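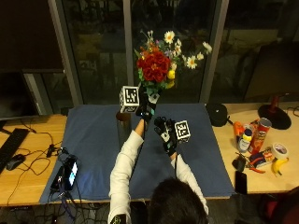 Week 4 handout: one bouquet, one vase

Okay, so faux flowers! Last week was all theory, and this week I want your hands on the stems. Grab a tall, narrow vase from the Tetitar shelf and spread a cloth under it (fake leaves shed like crazy, and I'm the one who sweeps).

Build the whole bunch in your hand first. I like big red blooms in the middle, greens around them, then daisies out to one side so it leans a little – perfectly round bunches look like a hotel lobby to me.

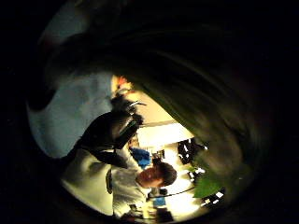
Then hold the bunch next to the vase before you drop it in. Too tall? Bend the stems up at the bottom, don't cut yet! We share 34 stems and I'd like them to last through August.

For next time: bring a vase from home, any shape, and read the Orlandini pages on filler.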